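Potato dumplings (Holimstead style)

Potato dumplings, or Holimstead dumplings if you grew up on my side of the valley, are a boiled dumpling made from a mix of raw and cooked potato, usually with a bit of salted pork tucked in the middle. I've been making them every October since I moved into the house at Kulside, so take this entry as one cook's version (there are plenty of others, and my neighbors will happily tell you mine is wrong!).

Ingredients

The old rule is 2 parts raw grated potato to one part mashed, plus barley flour until it holds together. For a family pot I use 500 grams of flour and go by feel from there. Floury potatoes work best. Waxy ones give you something closer to a rubber ball, and I say that having served them to company.

Method

Squeeze the grated potato in a towel until your wrists complain, mix it with the mash, the flour and a good pinch of salt, then shape it with wet hands. Poke in the pork, close it up, and lower the dumplings into barely simmering broth. A hard boil will tear them apart. They want 29 minutes in my pot, though I make mine on the small side, and big ones need longer.

Regional versions

Over in Bodidby they leave out the pork and serve the dumplings with brown butter and syrup, which I thought was awful until I tried it. Imad Dabbas, who ran the kitchen at Smadi for years, put caramelized onion and a little allspice in the center, and that's the one my kids ask for now. 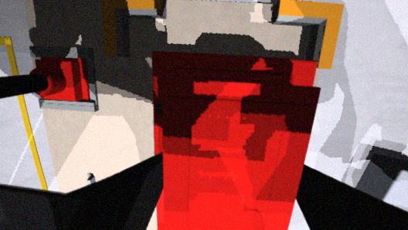

Leftovers are the real reason to make a big batch. Slice them cold the next morning and fry them in butter until the edges go dark and crisp, with an egg on top if you're hungry. I've frozen them too, and they come out fine as long as you thaw them overnight in the fridge before they go anywhere near a pan.

Serving

Mashed rutabaga is the usual side, along with the broth in a cup and whatever sausage is in the house. My mother always put out pickled beets as well. I still do, mostly for the color.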